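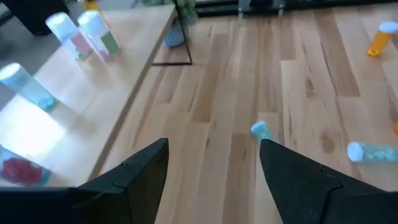

Demyd Holovko asked at the outset whether members of the public could bring part-used medicines on the day, and the answer given was that they could not. The Villuton open day in March dealt with containers and packaging only - returns of medicines remain a matter for the local pharmacy.

The visit began at 10 in the morning in the Wollis room, where bottles and vials had been laid out on a butcher-block table. An amber-orange pill bottle with a white cap lay alongside a clear, teal-tinted bottle with a paler cap and a much smaller vial in a similar blue-green. Staff spoke at some length on coloured plastics, and on the difficulty older patients report with stiff closures.

Visitors then moved to the store, which holds 533 types of container on 220 shelves. Groups were limited to 8 persons. Three caps were passed round for comment, and the one with the deepest ridges was generally preferred.

Questions on labelling were taken in the MacBrayne corridor. Large-print labels are under review, and written comments may be left at reception until the end of the month. Tea was served downstairs.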